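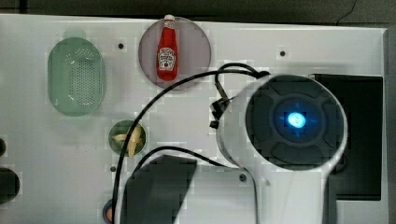

Urnwood Residents' Help Pages
Shared Kitchens and Dining Rooms
Condiments at the table: on a plate, in a basket, or loose?

Posted by Celeste Macedo
Status: open for replies

I am responsible for the table arrangements in the second-floor dining room and would be grateful for guidance from members who manage similar rooms. The tables have white tops with a slight gloss, and they show every mark. Fries are served in small individual bowls on most evenings, and ketchup is requested at every table.

At present the ketchup bottle is placed on a plate of its own in the middle of the table. Residents return it to the plate when they remember to do so. When they do not, a red ring is left on the surface, and by the time the room is cleared the ring has dried. We also own several oval plastic baskets with perforated bottoms, which were purchased for rinsing salad and are rarely used for that purpose.

I would like to know the following. Is it acceptable to keep the bottle in one of these baskets during the meal? Should the bottle be stored upright or on its cap? Finally, what is the recommended way to remove dried ketchup from a glossy white surface without dulling it? The room closes at 9 p.m. and the staff on duty have limited time.

The kitchen guide posted in the hallway covers refrigerators and ovens but does not mention tables.

3 replies, sorted by date

Timeo_Dining
Member, Shared Kitchens section

Please continue to use the plate. A basket with holes in the bottom will not hold a drip, and whatever runs down the side of the bottle will pass through to the table. The basket is suitable for dry items such as wrapped crackers, paper napkins or clean utensils. It may also be used for bread if it is lined with a clean cloth.

The plate should have a raised rim and should be wide enough that a bottle may be laid down on it without touching the table. It is to be washed after each meal together with the other dishes. Wiping it with the table cloth is not sufficient, as the cloth will then carry ketchup to the next table.

With respect to dried marks, the following procedure is used in our dining room:

Place a cloth dampened with warm water over the mark and leave it for 4 minutes.
Lift the softened ketchup from the outside toward the middle.
Wash the area with a drop of dish soap in warm water.
Rinse with a second cloth and dry immediately.

Scouring powder and the green side of a kitchen sponge should not be used on any glossy top. The damage is visible under ceiling lights and cannot be polished out. If a faint pink shadow remains, a paste of baking soda and water may be applied with a fingertip and rinsed off, but this should first be tested near the edge of the table.

Attention should also be given to any holes or seams in the tabletop. Ketchup and salt collect there and a flat cloth passes over them. A cotton swab is adequate.

Lepik712
New member

We just put it on a paper napkin and throw the napkin away. Works fine. Not sure about the cap thing.

Sokel House Office
Moderator

The office concurs with the first reply and adds the following regarding storage.

The bottle should be stored in the position for which its label and cap are designed. If the label reads correctly with the cap at the top, the bottle is to be stood with the cap at the top. A narrow cap does not provide a stable base, and a bottle balanced upon it will fall when the table is moved.

The cap is to be opened and wiped at the end of each evening. Most of the rings reported to this office begin with ketchup that has gathered under the lid and run down the bottle when it is next squeezed. Opened bottles are to be returned to the refrigerator when the room closes, unless the label directs otherwise.

Small portions of ketchup may be served in a separate dish for each table. Any portion left in such a dish must be discarded and may not be returned to the bottle. The same applies to fries remaining in the bowls.

Paper napkins, as suggested in the second reply, are permitted for short use. They tear when damp and adhere to the table if left overnight, and members are asked to remove them before the room is locked.

Requests for additional plates may be submitted to the supply desk at extension 610.

Celeste Macedo

Thank you for the replies. The plates will remain in use, and the baskets will be moved to the sideboard for napkins and crackers. I will ask the evening staff to begin wiping the caps this week.

Marked as resolved by the original poster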